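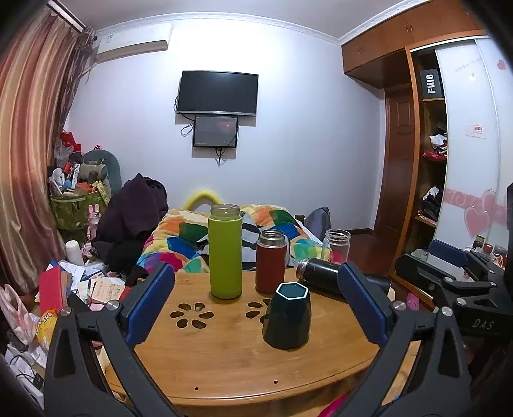

Danside Water District: Minutes of the Regular Meeting

November 23, 2023

Meeting held by conference call. Called to order at 6:04 p.m. Quorum confirmed by roll call.

1. Approval of prior minutes

Minutes of the October regular meeting were approved with one correction: in item 4, "Clirton Road main" should read "Clirton Road lateral." Motion carried, no opposition.

2. Meter replacement

The district has 1,019 active service connections. Of these, 388 still have the original mechanical meters. The remainder were converted in the first two phases. Phase 3 covers the area east of the Clirton Road pump house and will be done in route order. Connections with a shared curb box will be held until the end of the phase, as each needs a separate shutoff before the meter can be changed.

Galindo reported that the register heads on the Clesent units read in gallons and the billing table is still set to hundreds of cubic feet for route 6. The table will be corrected before the next billing cycle. No customer bills have gone out under the wrong unit.

Action: Operations to correct route 6 and run a test file.

3. Leak at Nghiêm property

A leak on the customer side of the meter was found during the October reading. The owner has repaired the line and asked for an adjustment. Under the current policy an adjustment is limited to one billing period and requires a plumber's receipt. Receipt is on file. Adjustment of $181 approved.

A question was raised whether the policy should cover two periods when a leak crosses a reading date. Held over to the next meeting. No change to the policy at this time.

4. Household storage notice

The notice on keeping drinking water at home during a planned shutoff was reviewed. The text now states:

Fill containers before the posted start time. Use clean containers with tight lids. Bottles, thermoses and jars kept in the house are suitable for one day of drinking water if washed first. Do not use containers that have held chemicals. After service returns, run the cold tap for five minutes before drinking.

It was agreed to add a line on toilet flushing and to move the telephone number to the top of the page. The notice will go out with the next bill and will be posted on the website.

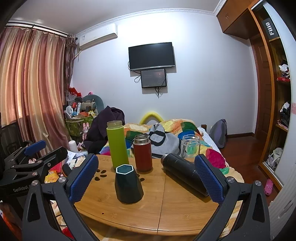
Baltazar Galindo
Operations Manager and Recording Secretary

5. Clirton Road lateral

The valve at the north end does not close fully. Flow past the closed valve was confirmed at the hydrant. Two options were presented: replace the valve in place, or insert a new valve 12 feet upstream and abandon the old one. The second option avoids cutting the pavement at the intersection. Parts are on hand for either. The board approved the second option with a spending limit of $3,000, to be paid from the maintenance account.

Service on the lateral will be off during the work. Door tags to be hung 48 hours ahead.

6. Sampling

Monthly bacteriological samples for October were absent for total coliform at all sites. Chlorine residual at the end of the Danside main was low but within limits. The blowoff will be opened weekly until the reading comes up, and the readings will be entered in the flushing log.

7. Public comment

One caller asked when the hydrant on the school side of Clirton Road would be painted. Operations replied that painting is scheduled for spring.

8. Adjournment

Motion to adjourn carried at 7:11 p.m. Items carried forward: leak adjustment policy, result of route 6 test file.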